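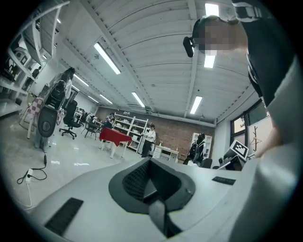
What is the notice period for ending a room rental agreement at the Stougaard building?
The notice period is 46 days, counted from the date the written notice reaches the leasing office.

Stougaard Tenants' Forum > Leases and Notices

m_krajewska
Posted 11/1/22
The answer posted by the office differs from my agreement. Clause 7 of my copy states that notice runs from the first day of the following month. I would appreciate clarification on which version governs.

Pentti Vainio
Clause 7 was amended when Wurnavell took over management. Tenants who signed the amendment are on the 46-day term. Tenants who did not sign remain on the original wording.

m_krajewska
I received no amendment. Unit 103 was perhaps left off the mailing.

mtoft
I must disagree with Mr. Vainio. The original agreement permits the manager to change notice terms with three months' written warning, and a signature is not required. The warning was posted in the lobby and also mailed.

Pentti Vainio
A lobby posting does not meet the requirement. Clause 3 specifies delivery to the tenant by mail or by hand. If the letter to unit 103 was never delivered, the change does not apply to that unit.

mtoft
The clause refers to mailing, which is different from proof of receipt. We read it differently.

Leasing Office (O. Kubíček)
The office has reviewed both comments. Tenants who believe they did not receive the amendment should submit a written request for a copy of their file. Until the request is answered, the office will apply whichever term is more favorable to the tenant. Requests may be left at the Clirnthorpe entrance desk.

m_krajewska
Thank you. My request was submitted this morning. Please confirm whether the deposit follows the same schedule.

Leasing Office (O. Kubíček)
Deposits are covered by Clause 9. Please open a separate thread.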